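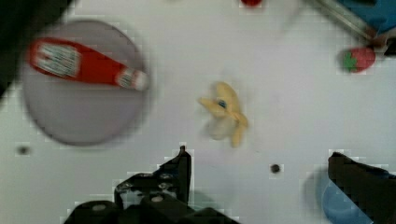 접시 위에 옆으로 놓인 케첩병

홈 | 글 목록 | 메니에르 일지 | 소개 | 방명록

메니에르병과 소금, 그리고 내가 적어 온 것들

7월 · 글쓴이 Rukhsana Minhas
마지막 수정: 7월, 오후

왼쪽 귀가 먹먹해지기 시작한 것은 재작년 겨울이다. 비행기에서 내린 뒤 귀가 덜 뚫린 느낌과 비슷했는데, 침을 삼켜도 하품을 해도 그대로였다. 며칠 지나면 괜찮아졌다가 몇 주 뒤에 다시 왔다. 그러다 어느 아침 세수를 하다가 세면대가 옆으로 돌기 시작했고, 욕실 바닥에 앉아서 두 시간 가까이 움직이지 못했다. 토하기도 했다. 그날은 체한 줄 알았다.

처음 간 동네 의원에서는 이석증을 의심했다. 고개를 돌려 눕히는 검사를 했는데 특별한 반응이 없었다. 이석증은 대개 자세를 바꿀 때 짧게 돌고 멈춘다고 한다. 나는 가만히 있어도 돌았고, 시간도 훨씬 길었다. 같은 일이 두 번 더 있고 나서 Brundville에 있는 Govier 이비인후과로 옮겼다. 청력검사에서 왼쪽 저음역이 40데시벨까지 떨어져 있었고, 다음 검사에서는 꽤 돌아와 있었다. 이렇게 오르내리는 모양과 어지럼 시간, 이명, 귀 먹먹함을 같이 보고 메니에르병이라는 진단을 받았다.

설명을 내가 이해한 대로 옮기면 이렇다. 속귀에는 림프액이 차 있는 공간이 있고, 메니에르병이 있는 사람은 그 액이 늘어나 압력이 높아진 상태가 보인다고 한다. 왜 그렇게 되는지는 아직 분명하지 않다. 치료는 단계가 있고, 처음에는 대개 생활 조절과 약으로 시작한다. 나는 이뇨제를 받았고 어지러울 때만 먹는 약을 따로 받았다. 그리고 짜게 먹지 말라는 말을 들었다.

짜게 먹지 말라는 말은 막연했다. 나는 국을 남기는 편이고 젓갈도 안 먹는다. 그래서 스스로 싱겁게 먹는다고 생각했다. 의사는 일단 일주일만 적어 보라고 했고, 나는 Inga라는 식사 기록 앱을 깔았다. 예쁘지는 않지만 나트륨 칸이 첫 화면에 나와서 골랐다.

첫 주 하루 평균이 2574밀리그램이었다. 의사가 잡아 준 목표보다 높았다. 어디서 나오는지 보니 내가 짜다고 느끼는 음식은 별로 없었다. 식빵, 슬라이스 치즈, 어묵, 샐러드드레싱 같은 것들이었다. 아침에 식빵 두 장에 치즈를 얹고 나면 점심 전에 이미 꽤 썼다. 즐겨 먹던 드레싱은 한 번 뿌리는 양에 335밀리그램이었다. 나는 한 번만 뿌리지도 않았다.

그 뒤로 바꾼 것을 적어 둔다.

아침은 밥이나 삶은 감자로 바꿨다. 식빵은 주말에만 먹는다. 드레싱은 식초와 기름, 후추로 대신한다. 처음 2주쯤은 정말 맛이 없었고 그다음부터는 별생각이 없어졌다. 국은 건더기만 먹는다. 김치는 끊지 않고 작은 접시에 덜어서 그만큼만 먹는다. 외식은 줄이지 못했다. 회사가 Otuvby 쪽이라 점심은 거의 사 먹는데, 비빔밥집에서는 고추장을 따로 달라고 하고 면집에는 잘 안 간다.

소금보다 어려웠던 것은 들쭉날쭉하지 않게 먹는 일이다. 의사는 하루 총량과 함께 끼니마다 비슷하게 나누어 먹으라고 했다. 나는 평일에 참다가 주말에 몰아서 먹는 버릇이 있었다. 일지를 넘겨 보면 발작 네 번 가운데 세 번이 그렇게 먹은 다음 날이나 다음다음 날에 있다. 이걸로 원인이라고 말할 수는 없다. 주말에는 늦게 자기도 했고, 그중 한 번은 감기에 걸려 있었다. 저염식이 메니에르병에 얼마나 듣는지도 연구로 확실히 정리된 것은 아니라고 들었다. 부담이 적으니 먼저 해 보는 쪽에 가깝다고 했다.
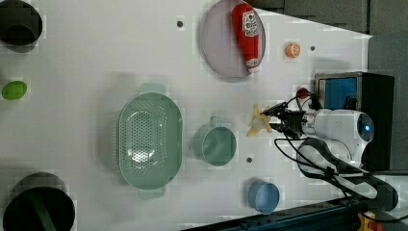
흰 탁자 위의 별 모양 물건과 연두색 머그

커피 이야기를 묻는 댓글이 있어서 덧붙인다. 나는 하루 세 잔에서 오전 한 잔으로 줄였다. 카페인도 사람마다 다르다고 해서 완전히 끊어 본 달과 한 잔 마신 달을 비교했는데 이명 크기에는 차이를 느끼지 못했다. 대신 끊은 첫 주에 두통이 심했다. 지금은 한 잔으로 지낸다. 술은 마시지 않는다. 원래도 거의 안 마셨다.

이명은 계속 있다. 냉장고 돌아가는 소리와 비슷한 낮은 소리이고 왼쪽에서만 난다. 조용한 밤에 제일 잘 들려서 잘 때는 선풍기를 약하게 틀어 둔다. 여름에는 괜찮은데 겨울에는 추워서 빗소리를 튼다. 낮에는 잊고 지내는 시간이 길어졌다. 다만 먹먹함이 심해지기 전날쯤 소리가 커지는 경우가 있어서 그런 날은 운전을 하지 않는다. 이건 의사가 시킨 것이 아니고 내가 정한 것이다.

발작이 왔을 때 하는 일도 정해 두었다. 일단 앉거나 눕는다. 벽의 한 점을 본다. 눈을 감으면 나는 더 심해지는데, 감는 편이 낫다는 사람도 있다. 약은 가방 앞주머니와 침대 옆, 회사 서랍에 나누어 두었다. 비닐봉지도 같이 넣어 둔다. 옆자리 동료에게는 미리 말해 두었다. 한 번은 회의 중에 시작되어서 바닥에 누웠는데, 미리 말해 두지 않았으면 구급차가 왔을 것이다. 반대로 말이 어눌해지거나 한쪽 팔다리에 힘이 빠지거나 처음 겪는 심한 두통이 같이 오면 참지 말고 바로 응급실로 가라는 설명을 들었다. 귀 문제라고 단정하고 누워 있으면 안 되는 경우가 있다고 한다.

지난 발작 이후로 오늘까지 88일이다. 진단받은 뒤로 제일 긴 기간이다. 약 때문인지 소금 때문인지 그냥 쉬는 시기인지 모르겠다. 이 병은 원래 한동안 조용하다가 다시 오기도 한다. 그래서 나트륨 기록은 당분간 계속할 생각이다. 다만 매 끼 적는 것은 그만두고 일주일에 이틀만 적는다. 매 끼 적던 때는 밥을 먹으면서도 숫자 생각만 했고, 친구와 밥 먹는 자리가 불편해졌다.

지난주에 청력검사를 다시 받았다. 저음역은 전보다 조금 나아졌고 고음역은 그대로다. 이뇨제는 용량을 바꾸지 않고 가을까지 먹기로 했다. 혈액검사로 칼륨을 한 번 확인했고 정상 범위였다. 약을 먹는 동안 다리에 쥐가 나는 일이 잦아서 물어봤는데 수치로는 문제가 없어서 물을 좀 더 마셔 보라는 답을 들었다. 아직 일주일밖에 안 돼서 달라졌는지는 모르겠다.

먹는 양이나 약은 사람마다 다르고 신장이나 혈압 문제가 있으면 또 달라진다고 하니, 내 숫자를 그대로 따라 하지는 말고 다니는 병원에 물어보기 바란다. 다음 글에는 전정재활 운동을 두 달 해 본 것을 쓰려고 한다. 한 발로 서기는 아직 잘 안 된다.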